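# How to Keep a Mistake Log for the Droteck Technician Entrance Test

Updated December 30, 2019

I love practice tests. I know how that sounds, but a practice test is the one part of exam prep where you find out what you really know, and if you handle the wrong answers well you can pick up marks surprisingly fast. This guide covers the log I used for the Droteck test, and it works just as well for Noveo or any other multiple-choice technical paper.

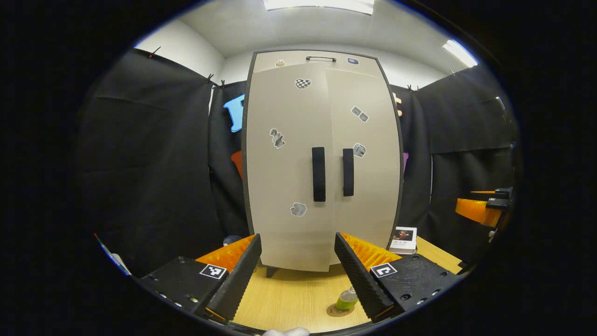
## What you need before you start

- A notebook with lined pages, or a spreadsheet if you like typing better
- Two pens in different colors
- At least one full practice paper with an answer key
- A timer (your phone is fine, in airplane mode please!)
- The current syllabus, printed

Print the syllabus even if you hate printing things. You're going to write on it a lot. Make sure it's the one attached to the notice you are applying under, too. The electrical section was rearranged between the last two notices, and there are still study groups passing around the old version with the measurement topics under "General Science."

If you don't have a practice paper yet, Sirnon has a set of full-length ones and so do most of the coaching centers in Nadar. Older official papers are the best of all. Grab as many as you can find, but don't open them yet. You want them fresh.

## Step 1: Take the paper under real conditions

Sit down at a table, start the timer, and do the whole thing in one go. No music, no snacks, no looking up the formula for reactive power halfway through (I've done it, it ruins the score and you learn nothing).

While you work, put a small mark next to each question:

- **A check** if you're sure
- **A question mark** if you're choosing between two answers
- **A circle** if it's a pure guess

These marks take almost no time and they are pure gold later. A question you guessed and got right is still a question you can't do, and without the circle you'd never spot it. If your test is on a computer, keep a scrap sheet next to you and write the question number with its mark.

Stop when the timer stops. If you had questions left over, draw a line under the last one you reached and leave the rest blank for now.

## Step 2: Take a break, then score it

Give yourself 30 minutes away from the desk. Scoring when you're tired makes everything look like a disaster!

Score with the second color. Work out your total with the negative marking included, using whatever rule is in your notice. Write down three totals:

1. Your real score
2. Your score counting only the checked questions
3. The marks you lost or gained on circled questions

That last one is the fun one. When I did my first paper, the guesses had cost me more than they earned, and I'd been telling everyone that I was a lucky guesser.

## Step 3: Set up the log

Each mistake gets one row. I use 6 columns:

| Column | What goes in it |
|---|---|
| Paper | Short name for the paper, like "Sirnon B" |
| Question | The number on the paper |
| Topic | The exact wording from the syllabus |
| My mark | Check, question mark or circle |
| Why | One of the codes in Step 4 |
| Fix | What you will do, in a few words |

Use the exact syllabus wording in the topic column. If you write "transformers" on one day and "AC machines" on another, you won't be able to add things up later. Spreadsheet people can make a drop-down list for this and it's very satisfying.

Put in every wrong answer, plus every right answer that had a circle on it. Question marks you got right are up to you. I put them in for math and leave them out for general awareness, where there are just too many.

## Step 4: Give each mistake a reason

Here's where the log really starts to pay off. Pick one code per row:

- **K** for knowledge. You had never learned it, or you had forgotten it completely.
- **M** for method. You knew the topic but set the problem up wrong.
- **C** for calculation. The setup was right and the arithmetic was not.
- **R** for reading. You missed a word like "except" or "minimum," or you answered in the wrong unit.
- **T** for time. You rushed it near the end or never got there.

Be strict with yourself about C. It is very tempting to file everything under "silly calculation error" and move on feeling good. Redo the question on a clean page before you pick the code. If you can get the answer with no help, it was a C. If you get stuck at the same place, it's an M, and you've just found something worth studying!

Do the T questions again with no timer. Any that you still get wrong should be changed to K or M.

Blank questions count as well. A blank you left on purpose is usually K, and a blank past your line is always T until you've tried it.

## Step 5: Write a fix you can finish

The fix column should hold a small job. "Study networks" is too big, and you will skip it. These are from my own log:

- Redo the two worked examples on star-delta conversion
- Write the unit next to each given value before starting
- Learn the color bands, test myself tomorrow at breakfast
- Five percentage problems, no calculator
- Underline "not" and "except" on the next paper

When the job is done, cross the row out with a single line. Keep it readable, though. You'll want to go back through crossed-out rows near the exam.

## Step 6: Add up the codes once a week

Pick one evening a week and count. You want two tallies, one by topic and one by code. Then transfer the topic tally onto your printed syllabus with little pencil strokes beside each line.

This was my favorite part of the whole week. After 3 papers you can see the pattern from across the room: some syllabus lines are clean, and some look like a fence. Spend the next week on the fence lines.

The code tally tells you *how* to spend the time:

- **Mostly K:** go back to your textbook or notes, and hold off on new papers for a few days.
- **Mostly M:** do topic-wise problem sets with solutions beside you.
- **Mostly C:** short daily arithmetic drills. Fifteen minutes before dinner did wonders for me.
- **Mostly R:** slow down on the first read, and underline what is being asked.
- **Mostly T:** change your question order. Try your strongest section first and see what happens to the total.

## Step 7: Retest the old mistakes

Every couple of weeks, pick a page of crossed-out rows, cover the fix column, and do those questions again from the original papers. Anything you miss goes back in as a new row with a star on it.

Starred rows deserve an index card. Question on the front, the full method on the back. I carried mine in my jacket all through February and went through them on the bus. The stack got thick and then, slowly, it got thin again, and what a great feeling that is!

## How many papers should you do?

Fewer than you'd think. My log had 1,397 rows by the end, which I don't recommend to anybody, and a lot of the later ones were repeats from papers I took too close together. One full paper a week is plenty while you're still covering the syllabus. You can go up to two a week in the last month, as long as both get logged completely before you start another.

My study partner Emil Egger went the other way. He did one paper every ten days and spent the time between on his M rows. He was preparing for Noveo, where the technical section carries more weight, so it suited him. If your notice has a heavy technical section, think about copying Emil's schedule.

## A few common questions

**Can I log topic quizzes too?**
Sure, but keep them on a separate sheet. You know the topic before you begin, so the reading and time mistakes won't look anything like those on a full paper.

**What if the answer key looks wrong?**
Put a small "key?" in the paper column and check it against a textbook before you log it. Practice books do have mistakes in their keys. If two good sources agree with you, score it as correct.

**Should I log general awareness questions?**
Yes, in one line each. The code is nearly always K, so skip it and just write the fact in the fix column.

**I started late. Is it still worth it?**
Definitely! Take one paper today and log only the K and M rows. Skip the weekly count, go straight to the fixes, and use the night before the exam to read through the rows you starred.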